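我们使用 Cookie 以改善您的浏览体验。继续浏览即表示您同意我们的 Cookie 政策。 [接受] [管理偏好]

阅读时间:7 分钟

第 3 章 采购前的规划与预算

本章供负责选型和报预算的人员使用。安装、接线和首次上电见第 4 章。如果设备已经到货,可以直接跳到 3.5 节,核对验收项目。

3.1 确定任务范围

在索取报价之前,先把准备让 Warkari 工作单元做的事写成一页纸。写得越具体,后面改配置的次数越少。

1. 列出所有要抓取的物件,注明材质、最大宽度、最小宽度和重量。
2. 注明物件从哪里取、放到哪里。容器也要写进去:口径、深度、壁是否镂空、能否固定在台面上。
3. 注明物件是单独摆放还是混放。混放时物件会互相遮挡,腕部相机的选型和夹指长度都受影响。
4. 注明每天运行多少小时,由谁看管,夜间是否断电。
5. 把这页纸连同两三件最难抓的样品寄给供应商。

注意:标准夹指的最大张开宽度为 80 毫米。超过此宽度的物件需订购加宽夹指,不能靠调整软件参数解决。

注意:样品寄出后通常不退。贵重物件请寄同形状的替代品。

3.2 选择末端夹具

Warkari 提供两种平行夹具。基本型为等行程双指,适合盒子、瓶子和形状规则的零件。加强型的夹指可单独更换,价格较高,但换型时不必拆下整个夹具。多数教学和研究用户买的是基本型,半年后再补购加强型,合计花费反而更多。如果任务清单中有圆滑、锥形或带弧面的物件,建议第一次就按加强型报预算。

夹指属于消耗件。首次订购时至少多订一副备用夹指,并问清楚后续单独采购的交货期。

从深容器中取物时,夹指外侧的占位常常比张开宽度更早成为限制。请在图纸上量出夹指完全张开时的外缘宽度,再与容器内部最窄处比较,两侧均须留有余量。容器内壁为弧形时,应在夹指实际下到的深度处测量,不要只量开口。

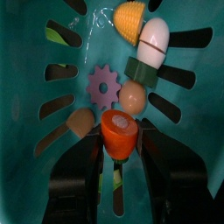

若测量后余量不足,有三种处理办法,按费用从低到高为:换用口径更大的容器;加装窄型夹指;改用吸盘。吸盘需要气源,气泵、管路和消音罩都要计入预算,房间里也要给气泵留位置。表面有缝隙、凹凸或绒面的物件不适合吸盘。

3.3 编制预算

预算表建议分成下列各项,不要合并成一个总价。合并报价在审批时容易被整体削减,最后缺的往往是相机支架、线缆这类小件。

1. 机械臂本体及控制箱。
2. 夹具及备用夹指。
3. 腕部相机、支架和线缆。
4. 台面、底座和防护围栏。
5. 急停按钮及安全继电器。
6. 练习用物件和容器。
7. 运输、卸货和上楼。
8. 安装调试与操作培训。
9. 第一年的维护和易损件。

第 6 项金额很小,但经常漏报。练习用物件应覆盖几种不同的形状和表面,包括圆的、扁的、细长的和反光的。玩具店里的塑料食物和泡沫拼件就够用。每种多买几件,磨损或变形后可以直接替换。

备件单价低,单独下单却要另付运费。Grostmont 仓库对不满 300 欧元的订单收取固定运费 21 欧元,因此夹指、螺钉包和线缆最好与主机一起订。

关于折扣:教育机构折扣只适用于第 1 项和第 2 项。折扣申请必须随询价单一并提交,订单确认后不再补办。

关于报价有效期:书面报价自出具之日起 30 天内有效。如果本单位的审批流程更长,请在询价时说明,由销售人员在报价单上注明延期。过期报价需要重新出具,价格按当日价目表计算。

3.4 场地与交货安排

设备由 Hollau 的装配车间发出,分两箱装运。较大的一箱装机械臂和控制箱,需两人搬运。

1. 确认从卸货处到安装位置的全部门宽、电梯尺寸和转角。
2. 确认台面可承受机械臂满负荷运动时的侧向力。普通办公桌和折叠桌不能使用。
3. 在安装位置附近预留一个带接地的独立插座,不要与加热设备或空压机共用回路。
4. 确认光照条件。直射阳光会在光滑物件上形成高光,影响腕部相机识别。必要时在预算中加一项遮光帘。
5. 指定一名收货人,并把姓名和电话告知承运方。

警告:围栏和急停按钮未到货之前,不得给机械臂通电,短时试运行也不允许。如分批订购,请将这两项安排在第一批。

注意:包装箱和内衬请保留至保修期满。返修时如无原包装,运输损坏不在保修范围内。

3.5 到货验收

收货当天完成以下检查。外箱有破损时,先在承运单上注明,再签字。

1. 按装箱单逐项核对,特别是备用夹指和相机线缆。
2. 检查机械臂外壳、各关节盖板和接头。
3. 用手轻推夹指,应无明显松动。不要用力掰开。
4. 核对控制箱铭牌上的序列号与订单是否一致。
5. 拍照存档,将验收单回传给供应商。

功能验收在安装调试之后进行,由安装人员和用户共同完成。验收所用的物件应来自 3.1 节的任务清单,而不是供应商自带的演示件。合格标准要在合同里写明,包括使用哪些物件、哪种容器、重复多少次、允许失败几次。合同未写明的,按供应商的出厂标准执行。

尾款建议在功能验收签字后支付。

3.6 续购与扩展

同一台控制箱只能接一台机械臂。计划在一年内增加第二台的用户,可在首次询价时一并列出,供应商会按两台的布局核算台面和围栏尺寸,日后不必重做。第二台的款项可以另行支付。

软件许可按控制箱计算,不按用户人数计算。Vītola 培训课程按场次收费,场地由用户提供。课程包括夹指更换、相机标定和容器位置设定,建议至少安排两名操作人员参加,以免一人离岗后设备闲置。

配置咨询请联系 Benjamín Escobar,来信请附上任务清单和场地平面图。没有平面图的,手绘草图标明尺寸也可以。

本章修订日期:2025年2月25日

订阅我们的邮件通讯,及时获取手册更新与备件价目。 [输入邮箱] [订阅]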